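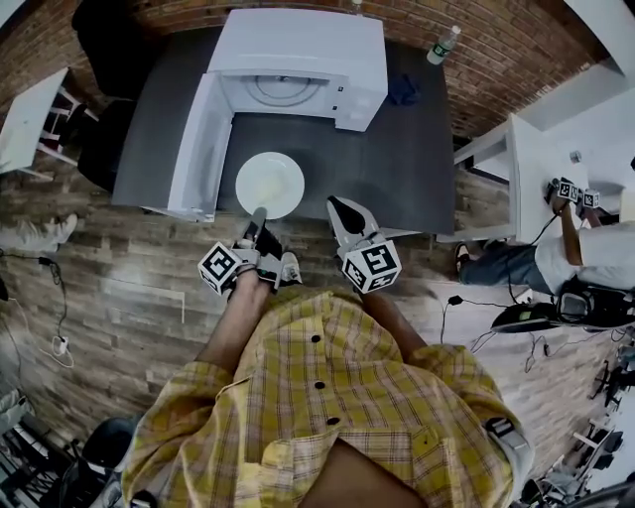 3.2 Collecting demonstrations by hand

We had first planned to teach the kitchen tasks by remote control, with the person in one room and the Pilero arm in another, and we spent most of April trying to make that pleasant for the people doing it. It was not very pleasant. Reaching into a small space through a joystick is slow and tiring work, and our demonstrators told us so kindly but often. We therefore moved to hand-held grippers, one for each hand, so that a person can stand at the table and do the chore much as they would at home. In Figure 3 the microwave door is wide open and the tips of both grippers are pointed at the white plate in front of it. Each gripper carries a cube printed with black-and-white squares, from which we recover the position and tilt of the hand at every moment of the recording.

Figure 3. Demonstrating the plate task with two hand-held grippers.

Five people gave us demonstrations, and between them they recorded 700 usable runs of 6 kitchen tasks. Gönül Duman wrote the short instruction sheet they all read beforehand, and she was careful to keep it loose – it names the starting and finishing places of each object, and leaves the choice of hand and the order of small movements to the person. We did worry that this freedom would make the data too uneven to learn from. In the end we kept it, and we are glad we did, as the learned policy seems to cope better with a plate that is set down a little askew (see Section 5).

A run was thrown out if either cube was lost from view for more than 25 frames in a row. Most of these losses came from the left hand passing behind an open door, and Tien-fu Lai found that asking people to keep their elbows slightly out cured a good many of them. Shorter gaps were filled in by the smoothing step described in the next section.

Contact: Éabha Corrigan, Bruddale Robotics Group | © Bruddale | Back to top
Shares 6 | Comments 5
Search this paper...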